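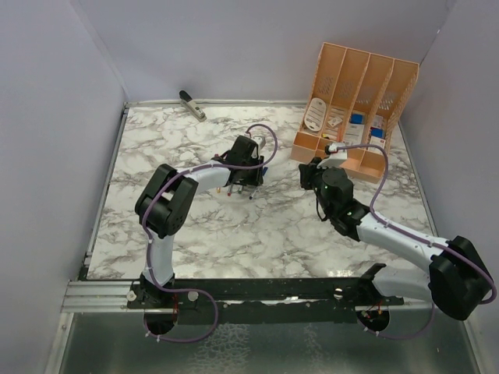 Marble-patterned top, left arm over what look like pens or thin rods

Subject: Re: [surfaces] Repeat pattern showing on long printed tops

Ludivine Lecomte wrote:

> We have the Varnier film on four tops now and on the longest
> one the veins repeat. Once a customer has spotted it they see it
> from the door. The supplier says to stagger the sheets. Has
> anyone done this without ending up with a worse seam? Also, is
> satin any better than gloss under strip lights?
>
> Ludivine

Staggering works, but not by half a repeat. Half is the offset the eye finds first, same as with brick. We shift each sheet by 31 cm against a repeat length of 40 inches (yes, mixed units, the roll is marked in inches and our bench is not) and the match between neighboring veins is poor enough to pass for stone.

The seam is a separate problem. What we do at the Hadach shop:

Cut both sheets together, overlapped, with a new blade. Follow a dark vein wherever there is one near the line. A cut that wanders along a vein disappears. A straight cut across white ground does not, whatever the data sheet says about shrinkage.

Leave the film unrolled in the room overnight before cutting. We skipped this in February and had a gap at two seams by the time the heating had been on for a day.

Do not stretch to close a gap. The film creeps back. Pull it and lay it again while the adhesive still allows it.

On finish, satin. Gloss shows every ripple in the substrate, and strip lights draw a line straight down the top so you can see them. The one case where I would still use gloss is a small top over stone or glass. Over MDF the faces need to be sealed first or you will see fiber through it either way.

Before you order more, ask for the repeat length in writing. Sterkitz quotes the width of the print cylinder and Poulain quotes the distance between matching points, so the two numbers on the quotes cannot be compared. I spent a morning on that. Poulain also has a white ground with gray veins in a longer repeat, item 11 on their stone list, but the minimum order is a full roll.

If the long top is already down and the customer is unhappy, a second cut piece laid over one repeat will break it up, though the edge will catch dirt – fine on a display, not on anything that gets wiped daily.

What is under yours, and did you prime it? If it is raw board I would sort that out before touching the pattern.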